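Looking after banners, placards and a rally kitchen at home

Our branch at Prilton has been turning out for marches and picket lines for a long time now, and somehow the banner has always ended up living at my house (along with the poles, the tea urn and a great many sandwich boxes!). Marichka Tymoshchuk asked me to write down how I keep it all going, so I've put the kettle on and here we are.

Let's start with the banner itself. Please don't fold it. Folds crack the paint, and once a letter has cracked you will be touching it up every September for the rest of your days. Roll it painted side out around a wide cardboard tube, with a clean old bedsheet rolled in as you go. Carpet stores will often give you a tube if you ask nicely.

If it has been rained on, hang it indoors over a shower rail until it is dry right through, seams and all. I leave mine two full days, even when it feels fine after one – the hem at the pole end holds water far longer than you'd think. Mud should be left alone until it's dry and then brushed off with a soft clothes brush. Keep soap well away from painted cloth.

For repairs you want a good long table, pulled clear of the wall if you can manage it, and wiped down first so nothing marks the fabric.

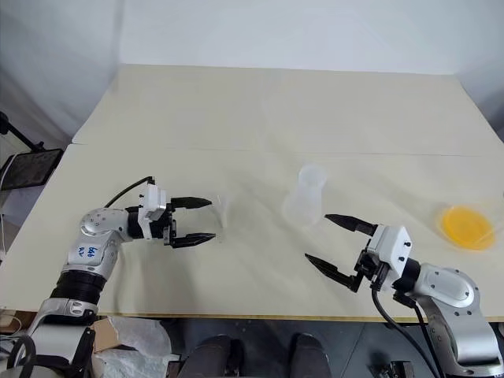 A pale tabletop with a wall behind it.

Small tears get a patch of cotton behind them, sewn by hand with a doubled thread. I used iron-on tape on the old Odcombe banner once and it puckered dreadfully, so I've gone back to needle and thread and a bit of patience.

Placards are simpler. Two sheets of card, glued back to back with the handle sandwiched between them, will stand up to wind much better than one sheet stapled on. Sand the handles, too, and wrap the bottom 7 inches with cloth tape. Your hands will thank you by the second mile.

Now, the tea! Nesma Tawfik taught me to fill the flasks with boiling water and let them stand while the urn heats, then empty them and pour in the tea. It stays hot all through the speeches. Milk travels separately in a screw-top bottle, and sugar goes in a jam jar with its own spoon tied on with string.

Rinse the urn the same evening, however tired you are, and leave the lid off overnight.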